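Padded pants promise to see you through winter. The folding is your problem

2018-05-24

Cladness would like you to buy your winter pants before summer has started. The clothing label opened early orders this week for its padded pants, with delivery promised in August, and it has brought back a claim that regular customers will remember from last year: that a pair "stores as easily as a T-shirt."

It is a bold thing to say about pants with stuffing in them.

The label, which sells mostly through its own website and a shop in Ovstead, says the new run has the same cut as the last one and a softer filling. It does not say what the filling is. The product page calls it "advanced loft," a phrase that could cover anything from goose down to the inside of an old sofa cushion. Asked for something more exact, the company sent back a link to the same product page.

What the page does have is a set of folding instructions, new this season, and they run to 12 steps. A T-shirt, for comparison, usually gets by on three. The instructions begin by telling the owner to lay the pants out on "a large, clean, flat surface." In most homes that means the bed, and it means the bed is out of action until the job is done.
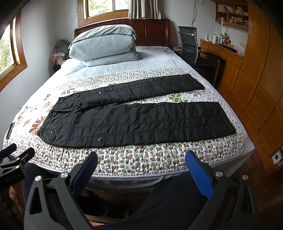

Laid out and ready to fold: black padded pants, with a cargo pocket flap on the near leg and a short zipper on the far one.

The trouble starts with the fasteners. Cargo pockets, snaps and zippers are handy when the pants are on a person. Folded in on themselves, they make hard lumps, and a hard lump pressed into padded fabric for months is a good way to get a dent. Step 5 tells owners to close every snap before the first fold. Step 7 tells them to open the waist button. No reason is given for either, and the two steps seem to have been written by people who had not met.

Then there is the air. Padded cloth holds a lot of it, and the instructions want it pressed out by hand, starting at the hems and working toward the waist. Fair enough. But the care label section of the same page warns against "prolonged compression," and a pair of pants sitting at the bottom of a drawer under the sweaters from now until the first frost would seem to meet anybody's idea of prolonged. Cladness does not explain where easy storage ends and prolonged compression begins.

Serrano, the storage chain, has spotted an opening. Its Ovstead branch is now offering a zip-up cloth bag made for padded clothing, placed next to the registers with a sign reading "Pants Need Room Too." The bag is shaped like a flat box and slides under a bed. It is a decent enough bag. It is also, as far as this writer could tell after handling both, the same bag the store has long sold for spare blankets, with a new card tucked in the window. The blanket version is still on the shelf at the back and costs less.

Anyone who already keeps spare bedding folded in a stack has a cheaper answer. Two folds lengthwise, one across, and the pants can go on top of the pile with nothing heavy over them. That is three steps, and it leaves nine of the official ones unused. A hanger with clips works as well if there is closet space to spare, though padded pants take up more of the rail than they have any right to.

The bigger question is whether people need to be thinking about this in May at all. The early-order price is lower than the regular one, according to Cladness, but the regular price has not been announced. A discount from an unknown number is hard to get excited about. Buyers who ordered early last year did get their pants on time, by the label's account, and then watched the same pants go on sale before the weather had turned.

Early orders can be canceled up to the day of shipping, the company says. Returns after that are accepted for six weeks, provided the pants come back "folded as supplied." The page does not say what happens to customers who give up somewhere around the middle of the instructions and put them in a grocery bag.

A second label, Rodolov, is expected to bring out its own padded pair in the fall. Its advance notice makes no mention of T-shirts. It says the pants are warm, that they come in black, and that they should be hung up when not in use. There is no word yet on price, and Rodolov has been late with its winter lines before, so anyone waiting on that pair may want to hold on to the old ones.

Cladness says its folding instructions will also be printed on a card and packed with each order. The Ovstead shop will have the pants on display from August, on hangers.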